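# Guardar agua en casa: mis apuntes

Apuntes de Povilas Krūmiņa, revisados el 14/05/2020

En abril nos cortaron el agua dos veces en la calle Bikerell, y la segunda vez duró casi un día entero. Desde entonces tengo siempre una reserva en el piso. Escribo estos consejos para los vecinos que me los han pedido por la escalera. El español no es mi primera lengua, así que pido paciencia con las frases.

## Qué botellas sirven

Las botellas de agua de plástico transparente sirven bien para unas semanas. Las de leche y las de zumo yo no las uso para beber. Queda siempre algo de grasa o de azúcar en el fondo, aunque uno las lave tres veces, y después el agua toma un sabor desagradable. Para el inodoro o para fregar el suelo, en cambio, son perfectas.

Antes de llenar, miro el cuello de la botella contra la luz. Si la rosca está mordida o tiene una grieta, va al contenedor amarillo.

## Los tapones

Es la parte que más se olvida. Un tapón que cierra mal deja entrar polvo, y además moja el armario entero si la botella se cae. Lo que hago yo:

- Lavo los tapones aparte, en un cuenco con agua caliente y una gota de jabón, y los froto por dentro con un cepillo de dientes viejo.
- Los dejo secar boca abajo encima de un paño limpio, toda la noche.
- Cierro con la mano, sin herramientas. Si se aprieta demasiado, la rosca de plástico sufre.
- Pongo la botella cerrada boca abajo sobre el fregadero y espero un minuto. Si gotea, cambio el tapón.

También me ayuda usar colores. En mi casa el tapón blanco quiere decir agua de beber y el rojo quiere decir agua para lavar. Cada familia puede decidir su sistema, pero conviene escribirlo en un papel y pegarlo por dentro de la puerta del armario. 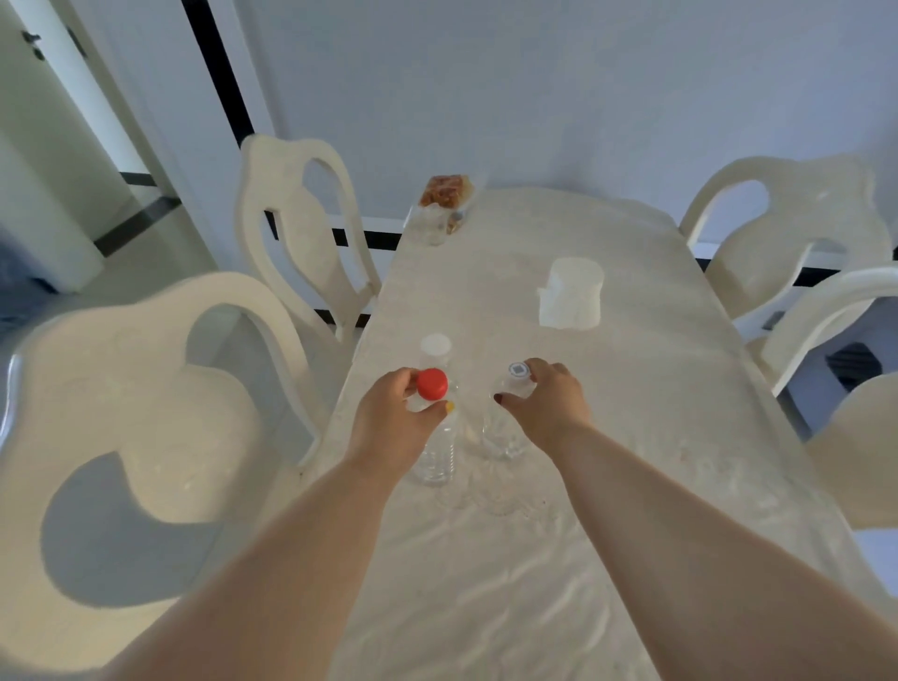
*Tapón rojo y tapones blancos en botellas transparentes.*

## Llenar

Dejo correr el grifo un poco por la mañana y recojo esa primera agua en la regadera. Después lleno hasta casi arriba, con un embudo que se usa solo para esto. El mío es de la ferretería Pētersons y tiene el tubo un poco estrecho, hay que ir despacio.

En cada botella pego un trozo de cinta de papel con la fecha. Rotulador permanente directamente en el plástico, no: la siguiente vez ya no se sabe cuál fecha es la buena.

Tengo seis botellas por persona. Mi cuñada, que vive en Barkach y tiene jardín, guarda 29 y todavía dice que son pocas. Depende del espacio y de los nervios de cada uno.

## Dónde ponerlas

Un lugar oscuro y fresco es lo mejor. El plástico y el sol son malos amigos, y con la luz aparece enseguida ese color verde en las paredes de la botella. Lejos también de la lejía, de la pintura y de la gasolina, porque el olor puede pasar.

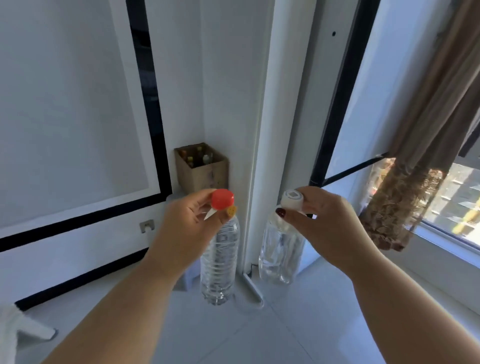
Si no hay armario libre, debajo de la cama funciona bastante bien, dentro de una caja baja de plástico. Yo compré dos cajas de la marca Fullus y caben justas – conviene medir antes la altura del somier, que a mí me tocó devolver la primera caja. Las botellas van tumbadas solamente si han pasado la prueba del fregadero.

En un balcón no las dejaría, ni en invierno. Si el agua se hiela, la botella se hincha y puede abrirse por abajo.

## Cambiar el agua

Cada cinco semanas vacío todo y empiezo otra vez. El agua vieja va a las plantas, al cubo de fregar o a la plancha (para la plancha solo si en su barrio hay poca cal). Para no olvidarme, lo hago el mismo día que limpio el filtro de la campana.

Cuando una botella ya tiene el plástico blando o huele a cerrado, no intento salvarla. Le quito el aire, le pongo el tapón y la llevo a reciclar.

Me falta probar las garrafas grandes con grifo. Una vecina me presta la suya la próxima semana y añadiré aquí si pierde agua o no.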